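We use cookies to keep this site working and to see which pages are read. By staying on this page you accept this. Accept / Manage settings

Pollon laundry and returns site: second report to the Fortin Fund
Prepared by Radosław Głowacki, floor operations

The grant pays for two-armed folding stations in the garment room and for a study of what they do to the jobs of the people already working there. I was asked to write the second part plainly, so I will start with it.

No one has lost a job. That was a condition of the award and it has been kept. What has changed is what the job is. Before the stations came in, a folder at Pollon took a garment off the rail, looked it over, folded it and bagged it. Folders on the station side now feed garments, watch, fix what goes wrong and press the reset. Several of them have told me they are more tired at the end of a shift than they used to be, even though they lift less. I believe them. Waiting for a machine to make a mistake is work, and our pay grades have no line for it.

The first report, which I did not write, said the stations would "free up skilled hands." I would like to see that phrase dropped. The hands are next to the machine. During the trial period the station side handled 1412 garments, and every one of them had a person within reach.

Sportswear is where we have put most of the effort since June, at the request of Osen, who send us their rental and resale kit. Jerseys were sold to us as the easy case. They are flat, they have no buttons, and the fabric is forgiving. In practice the slippery knit slides out of a weak hold and bunches under a strong one, and the arms have trouble telling a hem from an armhole when the shirt lands upside down.

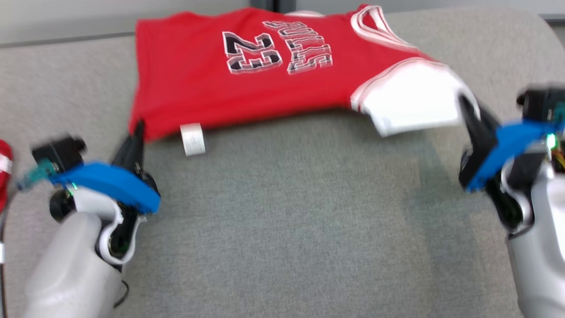
Faltus, the supplier, has sent two software updates for this. The first made the grip slower and did little else that we could measure. The second is better. The arms now let go and try again when the cloth twists, where before they carried on and handed us a ball. I give them credit for that. I do not agree with their slide calling the problem solved, and I have asked them to take our site name off it.

We ran a side-by-side test, as the grant asks: 200 jerseys by hand and 200 at the station, same mix of sizes, same checker. The hand side finished first by a wide margin and had fewer refolds. Faltus objected that our folders knew they were being timed. That is fair, and we will repeat the test without telling anyone which batch counts. I expect the gap to shrink. I do not expect it to close.

One thing did go better than I thought it would. Ravinder Lévesque, who has folded here longer than anyone and was against the whole project, asked to be trained on teaching the arms new garments. Ravinder is now the person Faltus calls when a pickup fails, and spots causes that their engineers miss. This was not in the plan and is not in the budget. Ravinder is still paid as a folder. If the Fund wants a finding from this half of the project, I would offer that one.

Spending is on track except for training, where we have used the full 300 hours and could use more. Much of that went on restarts after faults, which I have booked as training because the form gives me nowhere else to put it.

For the next period we propose:

- repeat the side-by-side test, blind
- add towels, and leave hooded garments alone
- let folders swap between hand and station work at the break, on their own say
- agree on a pay grade for station work before any more stations are ordered

The last item matters most to the floor. Management has said it is "under review," as it was in the last report. I ask that the Fund raise it directly, and that the release of money for a third station wait until there is an answer in writing.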